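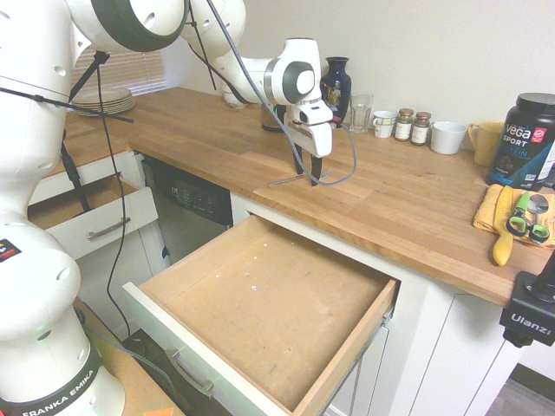

Franka over the counter, drawers open, side camera

elfriede_seidel wrote:
Hello all! After a long August of moving furniture and drinking too much coffee, the kitchen build has a proper home and I'm finally getting to the part I like – teaching the thing to put stuff in drawers. I'm calling it Cavance. My question is how much clutter you leave on the counter while tuning. I like a lived-in kitchen, so mine stays along the wall.

bovar_bob wrote:
Lovely counter! I'd clear all of it, though. I spent 2 weekends chasing a grasp problem that was only my glass confusing the depth camera. 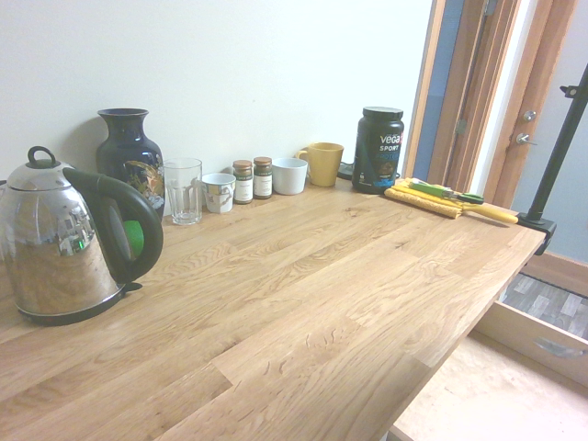 Workshop & Home Builds

hamann77 wrote:
Sorry Bob, I can't agree. If you tune on a bare counter you get an arm that only knows a bare counter. Leave the kettle, leave the mugs, and slow everything down to around 200 mm/s until you trust it. Scissors I would put away, but that's me being a worrier (ask my wife).

elfriede_seidel wrote:
Thank you both, you're very kind to read all my rambling. I'm leaning toward Hamann's way, with two arms on the job and the drawers left open for now.

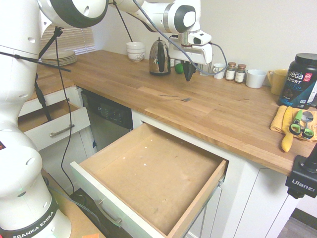

Opening them is a whole other evening, and I'd like to get 6 clean runs before I touch the handles – my record so far is 4.

bovar_bob wrote:
Still say the glass should go. Good luck with the handles!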